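Makelov Help Boards > Home & Workroom > Tables and Surfaces

Covering a light wood table with paper: can I live with the seam?

Viewed 4,000 times

plainoak
Original poster

I have a light wood tabletop that I like, in a room where things get put down on it all day. My answer to this has been white paper, laid lengthwise down the middle. One sheet wasn't long enough, so it's two, and where they meet there is a line. Visitors don't notice the line. I notice it from the hallway. 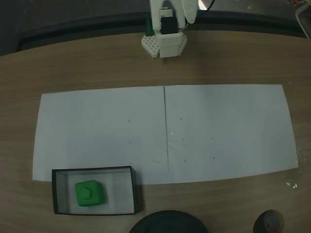

Two sheets, one seam, and the open box at lower left.

I've tried lining the sheets up against a ruler, which gives me a very straight seam. The paper has also picked up a collection of small dark specks. Some are pencil marks, and I can take credit for those. The rest I'm less sure about. An eraser turns the pencil ones into a gray smudge bigger than the dot I started with, so I've stopped helping.

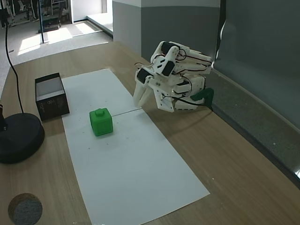

I don't want a tablecloth. I've owned tablecloths. I also don't want to tape anything to the wood, after an incident with a bookshelf that I won't go into. What I'd like is one flat white surface that I can swap out when it gets grubby and that doesn't creep toward the edge every time a sleeve goes past.

The second half of my problem is the box. It's black outside, white inside, has no lid, and stands next to the paper on the left. It's where the green block goes. It's a fine box, but I can't decide whether it should sit on the paper, off the paper, or half on each, and the half-on option is the one that keeps happening without me.
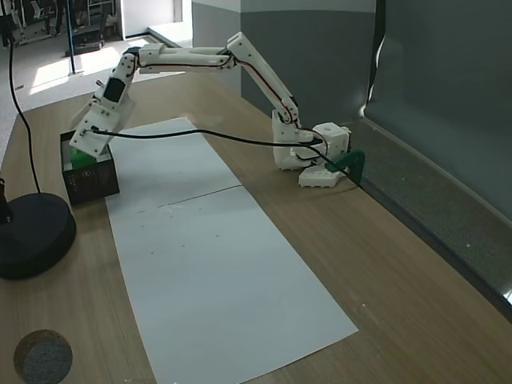
If the box goes on the paper, it works as a paperweight for one corner and leaves the other corners to their own devices. If it stays on the wood, I assume it will scratch the finish eventually. The table is a Skemero and the care leaflet says only "wipe gently," so I'm on my own.

Is there a paper that comes long enough? And does anyone have a way of holding it down that comes off again?

threadbare_ruler

Get a roll. Craft paper on a roll comes in white and in any length you have the patience to cut. I use the heavier Firach one and 10 feet of it has lasted me since March. Cut it the night before and leave it upside down under some books, or it will spend its first day trying to become a roll again.

For holding it down: removable putty, a dab the size of a pea under each corner. Test it somewhere you don't care about first. Stick four felt dots under the box and put it on the wood. The half-on position is the worst one, as the paper edge creases under it.

If you insist on two sheets, overlap them by a finger's width with the top sheet facing away from where you sit. The edge doesn't catch your sleeve that way.

mr_gravel

why not just use the table. its a table
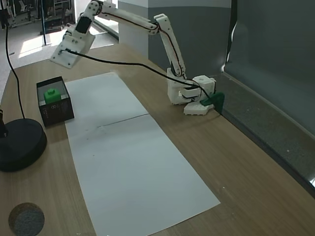

plainoak
Original poster

Thanks to both of you, including the one who is right in a way I'm not ready for.

I haven't bought the roll yet. The paper shop in Liew had it in brown, pink, and a color the label called "oat," so I've ordered white and am waiting. Until then it's still two sheets and still a line, and I've made a sort of peace with the line by standing somewhere else.

The box is on the wood, to the left of the paper, with the green block inside. The block comes up just past the rim, so I can tell it's home without walking over. I'd still like to know if putty leaves a mark on an oiled finish, in case anyone has done it for longer than a season.

Also, the round hole near the corner of the table, with the gray speckled stuff in it, is not something I want covered. The roll will have to be cut narrow enough to miss it. Has anyone got a trick for cutting a long straight edge with household scissors? Mine come out looking like a coastline.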